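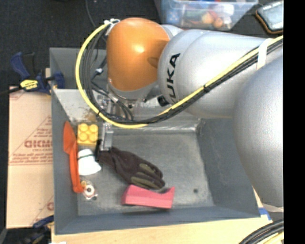 Ferenc Orbán asked for the packing section to come before the uniform section, and he was right that a recruit packs first and worries about collar brass later. The old order is gone. The page references in sections 5 and 6 have been corrected to match.

SECTION 4. PACKING AND REPORTING FOR BASIC TRAINING

This section covers the last two weeks at home, the trip to Soddale Depot and the first evening in barracks. Recruits on the April intake should also read the cold weather supplement.

4.1 Before you pack

1. Read your reporting letter all the way through. Check that the intake number on page one matches the number on your travel voucher.

2. Call the Hidlow recruiting office if the two numbers differ. Do not correct either one by hand.

3. Get your hair cut if you like. You will get another cut on the second day either way, and the price of it comes out of your first pay.

4. Break in a pair of plain running shoes. Walk in them every day for two weeks. New shoes on the first timed run are the usual cause of blisters.

Note: Boots are issued at the depot. Boots bought at home will be tagged and stored with your civilian clothes until you finish.

4.2 What goes in the bag

One small bag per recruit, soft-sided, with a handle or shoulder strap. It must weigh no more than 15 pounds when full.

1. Lay everything out on a bed or table before packing.

2. Pack in this order, bottom to top:
Underwear and white socks, three days' worth
One plain towel
Soap in a closed dish, toothbrush, toothpaste, razor
Padlock with two keys (no combination locks)
Writing paper, stamps and two black pens

3. Put your papers in a flat envelope on top: reporting letter, birth certificate, Social Security card, shot record and, if you are married, a copy of the marriage certificate.

4. Write your last name and intake number on a tag and tie it to the handle.

Caution: Leave all knives at home, including pocket knives and multi-tools. They are taken at the gate and are not returned.

Caution: Prescription medicine must be in the pharmacy bottle with your own name on the label. Hand it to the medical clerk on arrival. Pills in a loose bag or a weekly organizer will be thrown out.

4.3 Getting to the depot

1. Be at the Hidlow bus station with your voucher in hand 54 minutes before departure. The roll is called twice and the doors are then closed.

2. Sit where the escort puts you.

3. Keep the envelope with you during the ride. The bag goes underneath.

4. If you miss the bus, stay at the station and call the duty desk, extension 209. Do not drive yourself. There is no parking for recruits at Soddale.

Note: The bus makes one meal stop. Carry a little cash for it. Anything over $118 has to be signed into the safe when you arrive, and the line for that is long.

4.4 First evening

1. Get off the bus when told and line up on the painted marks. Bag on the ground to your left, envelope in your right hand.

2. Give the clerk your papers one at a time as they are called for.

3. Make your one phone call. Say that you have arrived and that a mailing address will follow. Do not give out the barracks number, which may change before morning.

4. Draw bedding from the Bognár building, across the drill square. You sign for two sheets, one pillowcase and two blankets. Count them before you sign.

5. Make up your bunk as shown on the card inside the locker door. Lights go out whether or not you are done.

Caution: Report any injury, fever or rash to the fire watch the same night. Waiting for morning sick call can put you back a full intake.

Changes to this section go to Emese Virág at the Hidlow office. For the supply list, see section 5.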